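Sorting the Winter Accessories: Notes on the Hall Closet

The annual review of the hall closet began on Tuesday, at an hour when the household was otherwise quiet.

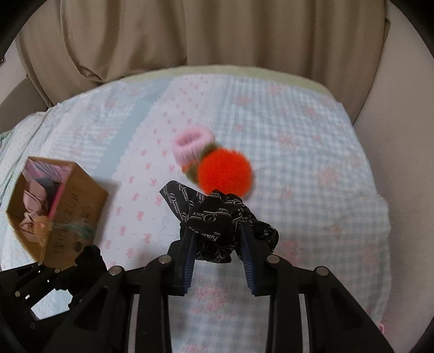

The guiding rule this year was drawn up with my sister-in-law, Karla Cisneros, and it is a simple one. Any item not worn in the past 2 winters leaves the closet. Exceptions require the agreement of both parties.

Scarves were considered first. The black one with white script lettering was retained without discussion. It crumples easily and has never held a fold, and it will therefore be rolled and stored upright in future. A gray wool scarf purchased in Bañuelos was released with some regret — it had been a gift, and the moths had reached it before we did.

The small knitted piece with the pink cuff and the orange-red pom-pom proved more difficult. It serves no purpose that either of us could name. It has been kept.

Pink and lavender fabrics were placed together in the cardboard box. I would recommend sorting by color to any household that shares one closet, although Karla maintains that sorting by owner is faster.

Evaristo Trujillo has kindly offered to take the donations on Saturday. Readers who asked in July about cedar blocks should know that I use 6 to a shelf and replace them every other fall. The glove drawer remains to be done.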